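Week 4 notes: drug policy and local government

Reading for this week: the Shih chapter on city health departments, first half only. The second half comes back in Week 5.

**Terms**

- *Harm reduction*: measures meant to lower the damage from drug use without requiring that a person stop first. Needle exchange and naloxone handouts are the usual cases.
- *Supervised consumption site*: a place where people use drugs they bring with them, with trained staff present.
- *Diversion*: sending a person to treatment or a class in place of a criminal charge.

**Who decides**

Most of the fights we read about are fights over jurisdiction. A city council can vote to fund a site, but a state law on possession or on "maintaining a place" for drug use may still apply. The county often runs public health while the city runs the police. When you read a news story, write down which level of government is acting before you write down what it wants to do.

**Case: Curnurero**

The council took up a one-site pilot in March. Supporters pointed to 26 overdose deaths in the downtown district the year before. Opponents, led by the Grirkine merchants' group, wanted the same money spent on treatment beds. The vote was 5 to 4 in favor. The mayor vetoed it, and there were not enough votes to override.

Note what the two sides were measuring. Supporters counted deaths. Opponents counted people entering treatment. Neither number answers the other side's question. Afshin Ahmadpour's memo to the council makes this point on its second page, and the memo is worth reading in full.

**Common mistakes in last term's papers**

- Treating a correlation between a new program and a change in deaths as proof. Check what the drug supply was doing in the same months.
- Quoting a politician's post as if it were the bill. Read the bill.

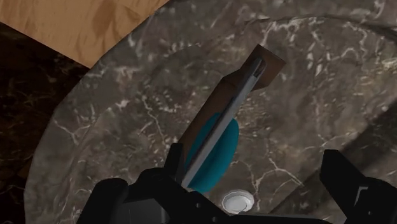 **Assignments**

Write one page on the Curnurero veto. State the strongest argument for the side you disagree with, and cite the memo at least once. The Skuletti article is optional. Bring a printed copy to section.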